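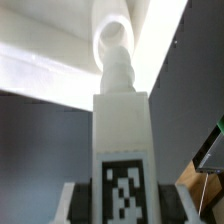 The Knot on the Shelf

How the twisted white ornament got into every living room, and whether it should stay

Sometime in the last few years, somebody decided that the empty end of a bookshelf needed a loop. A loop or a twist, or a twist with a loop on top of it, and the whole thing white. You have seen them. They stand on coffee tables in rental listings, next to a candle that has never been lit, and they stand on the plinths in furniture showrooms, where they make a sofa look as if it had opinions about art.

I have been suspicious of these objects for a long time, and I went looking for a reason to change my mind. I found half of one.

The trade calls them "decorative objects," a phrase that ought to set off a small alarm. A vase is a vase. A bowl will hold keys. A decorative object has been excused from work before it even leaves the shop. At Trelinau, a home store I visited on a wet Tuesday, I stood before a whole wall of them: rings, links, coils, things like pulled taffy, things like a pretzel that lost its nerve. The cheapest was $15. The most expensive was $563 and, from six feet away, I could not have told you which was which.

That is the first problem with white. It forgives everything. A poor casting and a good carving look much alike under bright light, when the highlights blow out and the curves melt into one another. Showrooms know this. They set a white twist on a white block under a white ceiling and let the one dark spot, the hole in the middle of the loop, do the work. Your eye goes right to it. Take the same piece home, put it on an oak shelf under a yellow lamp, and you may find that what you liked was the arrangement and the lighting, neither of which was in the bag.

The block matters more than people think. Raise almost anything a foot off the surface and it starts to look chosen. I tried it at home with a wooden darning egg, a plumbing elbow and a ball of butcher's string, each in turn on an upended shoebox painted with leftover primer. The string was the best of the lot. A friend who came to dinner asked where I had bought it. I have since seen a plinth at Trelinau for more than twice what the ornament on top of it cost, and I am sorry to say the plinth was the better buy.

Grultier, which sells by mail and prints a very handsome catalog, describes its twisted column as "a meditation on movement." I ordered one. It arrived in a box big enough for a toaster, weighed less than an apple and had a seam running up one side that the photographs had not dwelled on. Turned to the wall, the seam disappeared. So did most of the movement. A twist is supposed to be worth walking around, and this one was really only built to be looked at from the front. I kept it for a month, dusted it eight times and sent it back.

Dust is the other thing the catalogs leave out. Every groove in a spiral is a little gutter. A flat surface takes one pass of a cloth, but a bulging coil needs a soft paintbrush, and the inside of a loop needs your finger. Matte finishes hold on to skin oil, so the more you clean by hand, the grayer the thing gets around the rim. A glazed piece wipes down better and looks worse, at least to me, because the shine puts a window reflection on every curve.

So much for the case against. The half reason came from a small ceramics studio called Remport, where loops are rolled by hand out of thick coils of clay and joined while the clay is still soft. They are not perfect. One I picked up was narrower on the left than on the right, and the twist under it tightened as it climbed, as if whoever made it had gotten more sure of themselves on the way up. The inside of the ring fell into shadow and changed as I turned it. It cost $100, and I spent longer with it than I had with the whole wall at Trelinau.

I still did not buy it. I have a shelf that is 33 inches long and it holds books, and I would have had to move some. But I could see why a person might.

If you are tempted, pick the thing up first. A decent one has some weight to it and a bottom that somebody bothered to finish. Look at the back. Carry it over to the window, away from the spotlights, and see whether the curves are still there - some of them will have gone flat on you. Ask what it is made of and be wary if the answer is "composite." Then think about the shelf and what is already on it.

And try the shoebox before you pay for a plinth. Two coats of primer, a little sanding at the corners, something heavy inside so the cat can't tip it. Mine is still standing by the front window with the string on top. I have used some of the string.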